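Mixed Fruit, Small Bowl: Storage and Sorting Notes
Wunville house notes, kitchen section, October 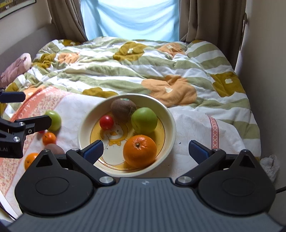
These notes cover how loose fruit is kept, sorted and moved in a small house with no pantry. The kitchen at Wunville has one counter, 46 inches long, and most of it is taken up by the dish rack and the kettle. A bedcover has one technical advantage over a counter: round fruit does not travel far on it. It also marks less if it is set down hard.

The bowl
Round, ceramic, cream-colored, with a yellow pattern inside and a cartoon face, something like a duck, with a beak and eyes outlined in brown. It is a shallow load by design. Four pieces are in it: a kiwi, a tomato, a green apple and a large orange. Bigger fruit goes in first when the bowl is packed for the shelf, and anything soft goes on top.

Outside the bowl
More fruit is on the bedcover to the left, including another green apple, mandarins and a kiwi. Sorting is done by firmness first and type second. Firm pieces can wait. Soft pieces are moved to the front of the shelf or eaten the same evening.

Orange
The large one, at the front of the bowl, with a dark spot at the stem end. Oranges are the least demanding item on this page. They hold well at room temperature for a week or more, longer in the refrigerator drawer. Weight is a better guide than color when buying. A light orange for its size is usually dry inside.

Green apple
One in the bowl and one out. Apples give off ethylene, the gas that ripens other fruit, and should not sit against kiwis for long unless the kiwis are meant to soften. For long storage we keep them in the drawer in a bag left open at the neck. Check the underside for bruises, where they tend to start.

Kiwi
Brown and fuzzy; the one in the bowl still has a small green sticker near the top. Stickers come off before washing, not after, as wet glue spreads. A hard kiwi goes next to an apple at room temperature until it gives slightly under the thumb. After that it goes in the cold — it will keep a few days more.

Tomato
Small, red and shiny, on the left side of the bowl. Stored with the fruit here for convenience. Tomatoes stay out of the refrigerator until fully ripe. Stem end down is the standard position if the stem has been removed, which slows moisture loss through the scar. It should never be under an orange.

Mandarin
Small and orange, kept out of the bowl. The skin is thin and sits loosely on many varieties, so pressure damage is hard to see from outside. Mandarins get a single layer on the shelf, with space between them. One moldy mandarin will spread to its neighbors quickly. Throw it out and wipe down whatever it touched.

Washing
Done just before eating. Washing ahead leaves moisture at the stem and shortens storage life, most of all with tomatoes. Plain cold water and a soft brush are enough for the apples and citrus. Kiwis get a rinse even when they will be peeled, as the knife carries dirt from the skin into the flesh.

Weights
The kitchen scale is a Seidel with a 1000 gram limit, bowl included, so the bowl is weighed empty first and the figure written on a strip of tape on the scale. A full mixed bowl can go over the limit. In that case the load is split in 2 and the results added.

The shelf
A Rarnon wire unit beside the kitchen door, out of direct sun. The fruit shelf is at chest height, lined with a folded dish towel. The towel is changed weekly and washed at 90 degrees Celsius. Wire without a liner leaves lines in ripe fruit within a day or so.

Supply
Most of the fruit comes from the Zorkside market, bought loose. Loose fruit costs more per pound than bagged in some weeks, but less of it is thrown away. The usual order is apples, oranges and mandarins, with kiwis and tomatoes added when they look sound. Potatoes and onions are covered on the root vegetables page.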